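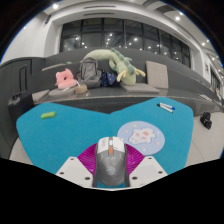
Spending the equipment money before May

A few of you have asked where we've got to with the budget for the tidying project, so I'm giving it a whole item this time. Get a coffee, there are numbers in it!

We have 3,469 dollars for hardware, and it has to be ordered before the end of May or it goes back into the general pot. My first plan was one big order. Then Wing-yan Wu sat down with me and went through what we really use in a week, and I came away with a very different list (and a slightly bruised ego).

The hand-held grippers come first. We have two in regular use, the ones with the white fingers and the ribbed magenta piece between them, and when one is down for repair, half of us stand there watching the other half pick things up. Bevura quoted 1,608 dollars for another pair, with cameras and mounts included. I've asked them to list the fingers separately, so we know what a replacement costs before we need one. Last year I skipped that step and ended up paying for a whole assembly over one cracked part – my fault, and I'm still annoyed about it.

The other quote was from Onuton, 3,095 dollars for a small tabletop arm. I would love an arm. I've wanted one since I joined! But that would leave us 374 dollars for everything else, and the quote doesn't cover a controller stand or any kind of service plan. Wing-yan's view is that we'd have a very nice arm and nothing to train it on. So the arm moves to next year's request, and I'll start nagging people early.

Then there's the cheap stuff, which I always forget to budget for. A mouse, markers, a mouse pad, plush toys, cushions – the things we pick up and put away all day long. They wear out and they wander off, and we need more variety than we've got. I'd like more soft, floppy items like the long green dragon, and a few more smooth, hard ones like the mouse. If you have things at home you were going to donate, bring them in and save us the money. Please, no glass.

I also want a second felt mat, so we can set up on the floor in two spots at once. Terbridge sells them by the piece and delivery takes up to 12 days, so that order can wait until the grippers are settled.

If you think I've got the order wrong, tell me soon. I'm sending the Bevura paperwork over to Lo for sign-off once the revised quote is in, and after that it's much harder to change my mind. Spare batteries and memory cards are on the list already, so you don't need to write to me about those.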